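Lending out the good stuff: Sowmya Palaniappan on the Hiltstead toy library

Sowmya Palaniappan is on her knees when I arrive, looking under a radiator for the last piece of a farmyard puzzle. "Duck," she says, by way of hello. "It's always the duck."

She finds it (behind the radiator, a bit fluffy) and we sit down with tea. I had come to Hiltstead expecting to stay an hour and ended up missing two buses, because Palaniappan on the subject of toys is one of the great pleasures going. She has run the toy library here since her younger son started kinder, and she talks about marble runs the way other people talk about footy finals.

The idea is simple. You join, you borrow three toys for a fortnight, you bring them back and choose three more. There are 161 member families at the moment and 370 toys on the catalogue, from rattles up to a board game so complicated that it comes with her mobile number on the lid.

"People ring me at eight o'clock at night, mid-argument, about whether you can move the lighthouse," she says. "You can move the lighthouse. I should just write that on the box."

She grew up in a house without many toys and doesn't tell it as a sad story. There was a tin of buttons, a cousin's tricycle, and a doll's tea set that lived on a high shelf and came down for visitors. "I remember the tea set better than anything I owned, and I think it was because it went away again. My mum would put it back up and I'd spend a week planning what I was going to do with it next time. That's borrowing, isn't it? That's the whole thing."

It's a theory she has had plenty of time to test. Children who have ignored a wooden garage at home for a year will borrow the identical garage and sleep next to it. Parents come in embarrassed about this. She loves it.

I ask what gets borrowed most and she answers before I've finished. Pretend play, by miles: tool kits, tills, doctor's bags, anything with little doors or drawers that open. "A drawer is the best toy there is. Put something in, shut it, open it, oh my goodness, it's still there! A two-year-old will do that until tea time. I'd do it until tea time."

Balls come next, then trains. Jigsaws are a world of their own, with a handful of fierce regulars who work through the shelf in order. The shelf holds 63 of them, and one grandfather has reached the end and started again from the left.
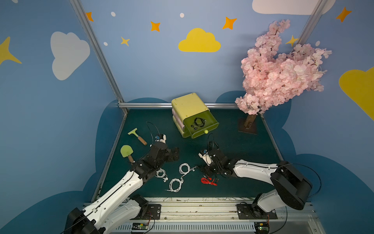
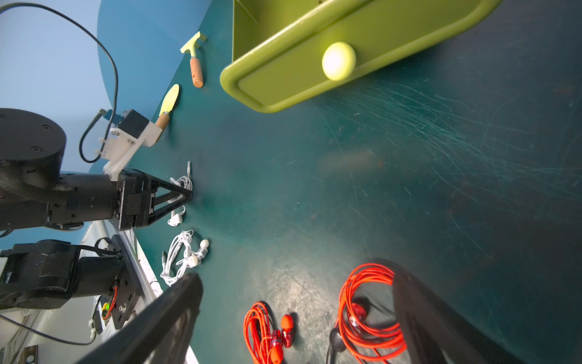
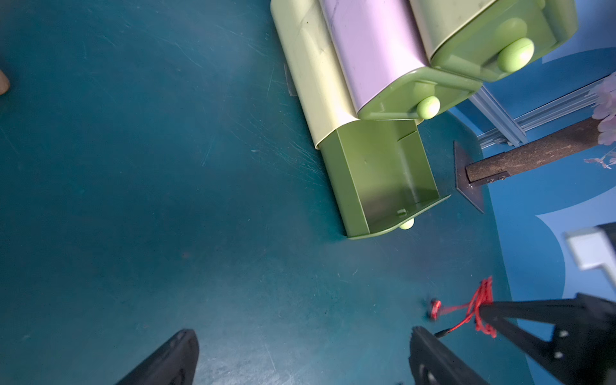

From the top: clouds and stars on the blue walls; a ball in the green tray, with toy tools beside it; small drawers with round knobs, one pulled out.

The unglamorous side is washing and mending, and she is every bit as keen on that. Everything is checked on the way out and again on the way back in. Plastic goes through warm soapy water, wood gets a damp cloth and is left to dry on its side, and dress-ups go home with whoever is rostered on that month. September is dreaded, she tells me, on account of the sandpit.

Repairs belong to Usha Murthy, who joined as a borrower with twins and has never been allowed to leave. Murthy has a bench in the back corner and a biscuit tin of orphaned axles, and she wanders over halfway through our chat with a pull-along dog in one hand.

"The old ones are easier," she says. "You can see how they went together, so you can see how to get them apart. Give me four screws and I'm happy. It's when it's all glued that I start swearing."

Her proudest job was a Condis pedal car that came in as a donation with no steering wheel and a family of spiders. It took her most of a winter. The wheel she put on it came from a pram, and there is now a waiting list for the car that runs into next term. Palaniappan makes her tell me about the horn. The horn works very well. They have both had phone calls about the horn.

Money is tight, as it is for every group like this. A family membership costs less than one decent boxed set, and a grant of $300 from the shire went on new shelving last year. Palaniappan would like a proper ramp at the side door, and a second set of the Ikeck magnetic tiles, which go out the minute they come in.

Has she ever had to turn a toy away? Plenty of times, she says, and mostly for batteries. "If it does all the talking, what's the kid meant to say?" Then she thinks about it and laughs. "We do have a singing cactus, though. I lost that vote."

I ask what she would tell someone in another town who wanted to start one. Begin with a cupboard, she says. Hers was a cupboard, in a hall that smelled of badminton, with a Honorato train set and a box of hand-me-down puppets. Open at the time school finishes. Don't fuss over missing pieces – write them on the card and carry on, as the fines put people off and the pieces generally turn up in somebody's gumboot.

By now there are families at the door. A small girl in a bike helmet marches past us, straight to the train shelf, and finds it bare.

"Back tomorrow, love," Palaniappan calls, already getting up. "Come and see what Usha's done to this dog."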